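Fixing a right arm that stops short of the table

Policarpio, our two-armed yellow colleague at Undden, spent most of a Monday refusing to pick anything up. The right arm would set out for the top level of the table, slow down, think about it, and park the hand in the air somewhere short of the target. Then the controller would log a contact stop, although the hand had contacted nothing we could find. It did this nine times before lunch, and I will admit that after the first two we simply pressed Resume, which is how you turn a cable problem into a connector problem.

What follows is the procedure we use now. It assumes a Pristo arm controller and the Sorno log viewer, but the order of the steps should carry over to whatever you have.

Before you touch anything

Hit the emergency stop and leave it in. A paused arm is still a powered arm, and ours has a habit of finishing its sentence when the fault clears. Support the forearm with one hand before you release the brakes. Keep your face out of the space between the arm and the table, however interesting the wrist may look from there.

Hang a tag on the stop button. Reynaldo Manalastas once released ours while I was still under the shelf with a flashlight, and he has been very polite to me ever since.

Step 1. Read the log, skeptically

Open the last fault in Sorno and look at the trace for the wrist and elbow. A real collision shows up as a spike: flat, flat, wall. A dragging cable looks more like a ramp, with the load creeping up as the arm extends. Ours climbed for a good 600 milliseconds before the stop tripped. The fault text will say "external contact" either way. Take it as an opinion.

Step 2. Look at the wrist with the arm out

Most people inspect cables with the arm at rest, where every cable on earth looks fine. With the workspace clear of people, jog the arm slowly out over the table with the hand open, then press the stop and go look. You want the pose where the fault happens, or as near as the arm will let you get.

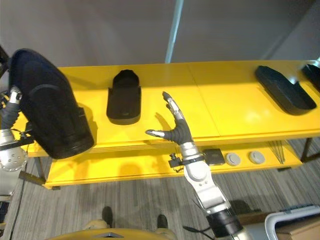 Right hand open over the table. Check the clip at the wrist and the thin black cable hanging from it.

Follow the cable back from the wrist clip with your eyes first and your fingers second. Anything that hangs below the arm is a candidate for hooking on the front edge of a shelf. Mark the cable with a bit of tape on both sides of each clip. If the tape has moved after a few slow strokes, the clip isn't holding and the slack is wandering off to wherever it can do the most harm.

Check the second cable too, the one looping along the lower part of the arm. We skipped it the first time. It was the one.

Step 3. Repeat from low and in front

A reach that starts above the table and a reach that comes up from in front of it pull on the cables quite differently. Our stops only happened on the second kind, which is why the morning's testing, all of it done politely from above, proved that the robot was in perfect health.

Bring the hand to just in front of the upper edge, below the thing you want it to pick up, and stop there. 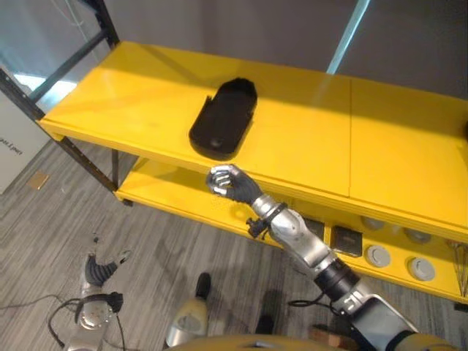 Hand at the front edge of the top shelf, below the black tray. Look underneath the arm as well as at the wrist.

Now crouch and look at the underside. Check:

- whether any loop could reach the lower shelf or whatever is sitting on it
- whether the cable goes tight at the joint before the arm is fully out
- whether the other arm's cables are on the floor, and if so, whose feet are near them (the robot has feet too, and doesn't look down)

Step 4. Re-dress the cable

Power fully off for this one. Open the clips from the elbow outward, let the cable relax, and give it a minute to show you which way it wants to curl. Route it on the inside of the elbow with enough slack for full extension and no more. Close the clips snug. Do not use a zip tie in place of a missing clip. I know there is a bag of 500 of them right there in the drawer. That is how the previous cable died.

If the connector at the joint feels loose or the jacket is scuffed through, swap the cable. Tape is for marking.

Step 5. Test it slowly, then at speed

Clear the table of everything except one light object you don't mind losing. Run the low reach at the slowest setting, watching the load trace. It should stay flat. Then do it at working speed, with somebody's hand on the stop.

Do not raise the contact threshold to make the stops go away. It works beautifully, right up to the day the arm leans on something that is in fact there.

If it still stops short

Go back to Step 1 and compare the new trace with the old one. A ramp that starts later means you improved things and have another loop to find. A ramp that hasn't changed at all points to the joint itself, and at that stage we call Pristo, read them the trace, and are told to check the cable. Tell them you did. Keep the tape on so you can prove it.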